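Gendton Speeches: a collection of inaugural and farewell addresses by heads of state

Read me first

Gendton Speeches brings together 129 addresses given by presidents when they took office or left it. We started it because Elīna Juška wanted to teach a term on how leaders say hello and goodbye, and the texts she needed were scattered over old web pages, scanned pamphlets and a few library discs that no longer open on a modern machine. It grew from there, and we're delighted with where it has got to!

Each address is a plain text file in UTF-8. There is one line per paragraph as printed, with no hard wrapping. The matching record in speeches.csv tells you who spoke, when, where, in which language, and which printed source we worked from.

What's inside

speeches/ holds the texts, one file per address
speeches.csv is the index, one row per address
notes/ holds our remarks on doubtful readings
translations/ holds English versions of 71 addresses first given in another language
CHANGES lists everything we've altered between releases

Columns in speeches.csv

id: a short code, for example in-0041 or fa-0007 (in for inaugural, fa for farewell)
speaker: name as given in the printed source
office: title held on the day
date_given: year, month, day, or only the year where the source has nothing better
place: town or city
lang: two-letter language code
source: short title and page numbers
words: word count of the body, leaving out the salutation
checked_by: initials of the second reader

The longest text runs to 3538 words, and it is a wonderful read if you have a quiet evening. The shortest would fit on a postcard (do look at the note that goes with it, as there are two rival versions and we had to choose one).

How the texts were made

Sumeya Tamiru typed or corrected most of the English addresses from print. Zuzana Michalík did the same for Czech and Slovak, and Rūta Mockus for Lithuanian and Latvian, with Elīna reading behind her. A second reader then went through every file against the page. Where the printed source and a later reprint disagree, we follow the earlier one and put the other reading in notes/.

Spelling is left as it was. Capital letters are left as they were too, even in the older texts where every other noun seems to have one. We did take out running heads, page numbers and printers' catchwords. Applause marks such as "(Cheers)" stay in, within round brackets, and they're great fun to chart!

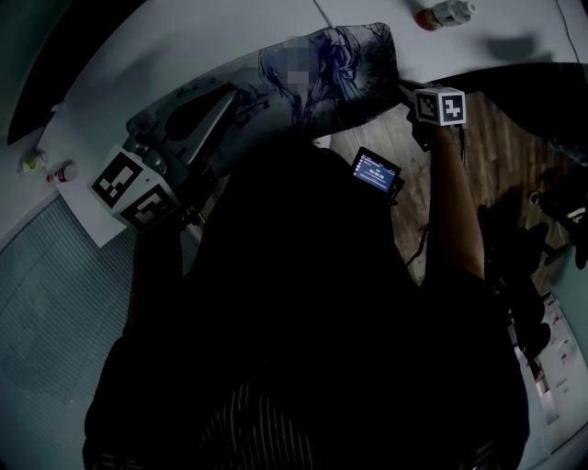
Printed fabric on a white surface, with a hand-held gripper at either side.

Loading it

Any spreadsheet program will open the index. Choose UTF-8 when it asks, or the háčeks and macrons will come out as nonsense. The separator is a comma and fields with commas in them are in double quotes. If you're working in a script, read the date column as text and convert it afterwards; 68 rows give only a year, and some date parsers will happily turn those into the first of January.

Known gaps

Farewells are thin on the ground. Plenty of presidents left without making one, and others said goodbye over the radio with no printed text that we could find. The collection also leans heavily towards Europe and North America, and we'd love help in changing that.

Word counts for the Lithuanian files were made with an older script and may differ by a word or two from what your own tools give. They'll be redone for the April release.

Two translations (in-0058 and in-0102) are partial. The missing passages are marked with three dots in square brackets.

Companion tools

Kylie Kingi has written Skustach, a small search program that finds a phrase across all the files and prints it with the sentence either side. Try it on "my fellow citizens" and you'll lose an afternoon. Orden, the older version, still works but doesn't cope with accented letters, so please move over if you can.

Using and citing

The index, notes and our own translations may be reused freely with credit. For the addresses themselves, check the rights column in notes/rights.txt before you reprint anything in full. Please cite as: Juška, Michalík, Mockus and Tamiru, Gendton Speeches, release 3.

Corrections

Found a slip? Lovely, send it in! Give us the id, the paragraph number and, if you can manage it, the page of the printed source. Small fixes go in at the next release and your name goes into CHANGES unless you'd like it left out.

Last updated Dec 18, 2019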